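Robot Failure Analysis, Unit 6 handout: The Doorway Fault
Course lead: Agathe Roussel
Lab support: Marta Dovhaniuk

Read before the October lab. Bring your own copy of the Radton log, and don't rely on the summary tab, for reasons that will become clear in section 2.

1. What was claimed

The Lasau doorway task is simple on paper. A two-armed mobile robot in simulation leaves a hallway, opens a door and drives into the next room. The planner, Plekarex, was run 1,117 times, and the report that came with it calls the door stage "solved." I would like you to treat that word with suspicion. The report counts a run as passed if the base ends up on the far side of the threshold. It does not ask what the arms hit on the way.

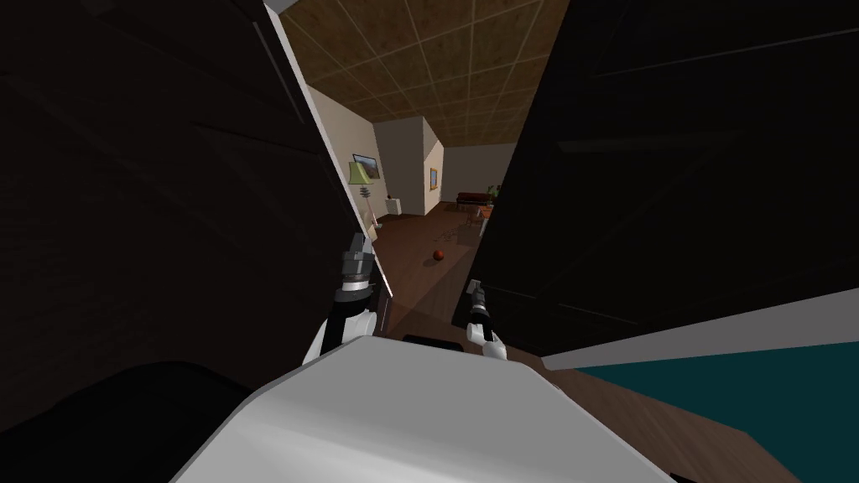 When Marta replayed 50 of the passed runs with contact logging turned on, 20 of them had an arm pressing on a door panel while the base was still driving. The simulator let the panel give way and the run went into the table as a success. A real door has a frame, hinges and possibly a person behind it.

2. Where the fault seems to be

The report blames "sensor noise." I don't believe it, and you shouldn't either until somebody shows you the noise. Look at the log from the point where the gripper lets go of the door. The planner marks the door as open once the release command has been sent. It never checks the door angle again. If the panel swings back, the map still says the way is clear.

There is a second problem. The wrist view and the head view are merged, and when they disagree the planner keeps whichever one reports more free space. That is a terrible default. With the gripper close to a wall, most of what the wrist view gets is one flat color, and a flat color with no edges is easily scored as free.

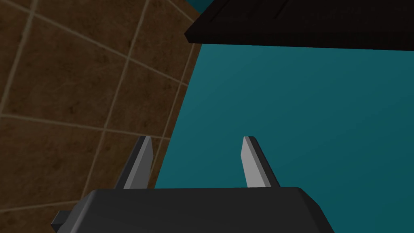
3. Fixes offered so far

Shevchuk patch: slows the base to half speed near any door. Contacts are softer but they still happen. The summary tab only lists contacts above a force limit, so after the patch the count drops nicely. Ask yourself what was fixed.

Angle check: reads the door angle again before the base moves, and stops if it has changed by more than 2 degrees. Better. It costs time, and it does nothing about a second door that was never touched.

Arm tuck: pulls both arms in before the base drives. Sensible, but untested on this task as far as I can find. Please don't write that it works.

For each fix, write down which failure it would have stopped and which it would only have hidden. Use the replayed runs, and give the run number every time you make a claim.
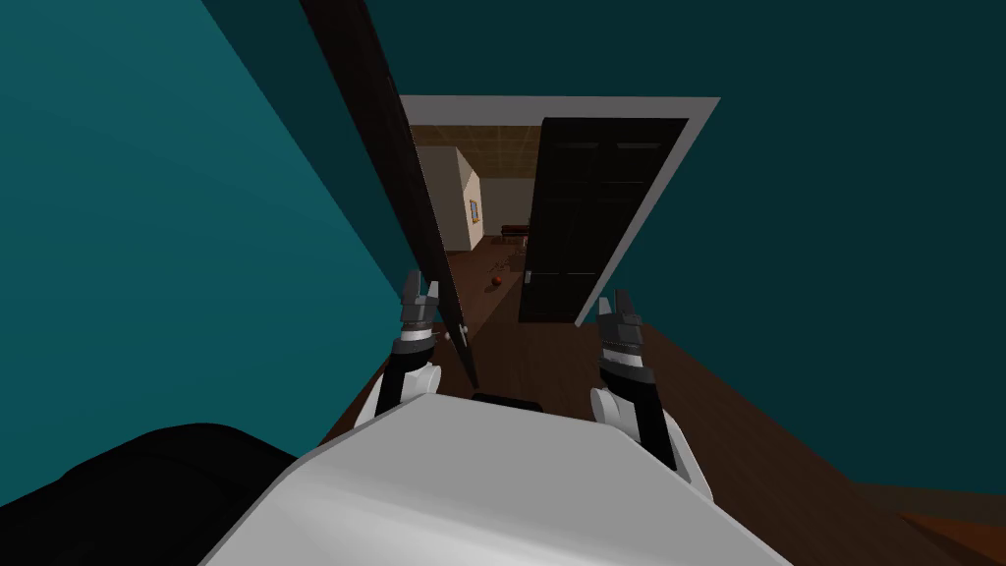
4. Lab work

Pick one run marked as passed and argue that it should have failed. Then argue the other side, using the same log. One page in total.

Rewrite the pass rule in plain words. It must mention the arms, the doors and the moment when the base starts moving.

Marta has the replay files and will not tell you which runs had contacts. Late pages go to her as well.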